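30. September 2020

So, zweiter Anlauf mit dem Eintrag, der erste ist mir beim Browserabsturz verloren gegangen. Es geht um den Greiferfehler in der Küchensimulation, den Nele am Montag schon mal am Rande erwähnt hatte und den ich da noch großzügig auf ihren Rechner geschoben habe. Sorry, Nele! Lag nicht an deinem Rechner.

Die Aufgabe ist eigentlich Standard: Lebensmittel vom Tablett greifen und auf dem Teller ablegen. Ich habe über Nacht 223 Episoden mit der neuen Policy laufen lassen und 61 davon sind mit Kraftbegrenzung abgebrochen. Und zwar fast alle an derselben Stelle, nämlich beim Absenken über dem Tablett. Der Arm fährt sauber an, das Handgelenk kippt nach unten, die Finger gehen tiefer, und dann schießt die Kontaktkraft in einem einzigen Zeitschritt durch die Decke. Danach zittert der Greifer, der Solver gibt auf, Episode tot. Im schlimmsten Fall (Episode 100, wer es sich anschauen mag, Log liegt im üblichen Ordner) schleudert es die Sachen quer durch die Küche. Sieht lustig aus, am echten Arm wäre es das nicht.

Mein erster Verdacht war die Policy. Also alte Gewichte rein, gleicher Startzustand, gleicher Fehler. Dann Kollisionsgitter vom Greifer angeschaut, sieht gut aus. Dann habe ich den Lauf kurz vor dem Kontakt angehalten und mir die Stellung von der Seite ausgeben lassen: 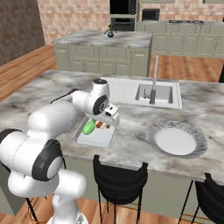
*Angehaltener Lauf, Greifer über dem Tablett, Teller noch leer.*

Optisch ist da nichts zu holen, man muss sich die Kollisionskörper einblenden. Und dann sieht man es sofort: Der Körper vom Tablett ist ein geschlossener Quader bis zur Oberkante vom Rand! Die Vertiefung gibt es nur im sichtbaren Mesh. Die Lebensmittel stecken also physikalisch halb im Tablett drin, was so lange gut geht, wie keiner sie anfasst, weil der Kontakt zwischen den beiden beim Laden ausgeschaltet wird. Die Finger haben diese Ausnahme natürlich nicht. Die fahren in den unsichtbaren Deckel und drücken, bis es knallt.

Hat mich drei Stunden gekostet, am Ende war es eine Zeile: Beim Import aus Flovance wird seit Revision 2517 die konvexe Hülle als Voreinstellung genommen. Früher wurde zerlegt. Zdeňka meint, die Umstellung sei im März gekommen, wegen der Ladezeiten, und bei Töpfen und Schüsseln hätte sie damals noch von Hand korrigiert. Das Tablett ist da wohl durchgerutscht — flach genug, dass man nicht an eine Schüssel denkt.

Was ich jetzt gemacht habe:

- Tablett neu zerlegt, Boden und Ränder als getrennte Körper
- Kontaktausnahme zwischen Tablett und Lebensmitteln rausgeworfen
- Abbruchschwelle für die Kraft so gelassen, wie sie war

Bitte die Schwelle auch nicht hochdrehen, falls es nochmal kracht! Die hat hier genau getan, was sie soll, und dieselbe Zahl steht in der Konfiguration für den echten Arm.

Ein kurzer Testlauf mit den alten Startzuständen lief vorhin ohne Abbruch durch, der große Lauf startet heute Abend. Offen ist noch das Spülbecken. Wenn das auch als Klotz importiert wurde, merken wir es spätestens bei der Abwaschaufgabe. Nele schaut sich morgen die Kollisionskörper vom Becken und vom Teller an. Die Trainingsdaten von letzter Woche würde ich bis dahin nicht anfassen, da ist das alte Tablett überall drin.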